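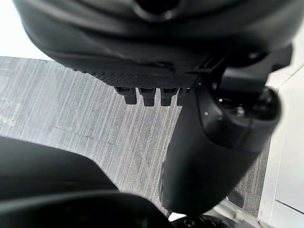 Carpet tiles in the back room, part two

21 March 2026

The gray carpet is staying. I had a quote from Rimham for vinyl plank and decided against it, mostly on noise.

The streaks in the pattern run one way, and that settles the vacuuming question. Going along the lines leaves the pile even. Going across them leaves bands that show up in low light from the window side. I now do two passes along and one across at the door, where grit collects.

Stains: plain water and a white cloth first, blotted. Brillow foam second, left for four minutes, then blotted again. Vasanthi Menon suggested diluted vinegar for the coffee mark by the radiator. It lifted most of it after nearly 13 minutes. The rest only shows if you kneel.

Two tiles near the threshold have lifted corners. The old adhesive has gone powdery, so I will scrape it back and use double-sided tape for now. If the tape fails by October I will glue them properly.

Still to do: the edge strip under the door, and chair mats.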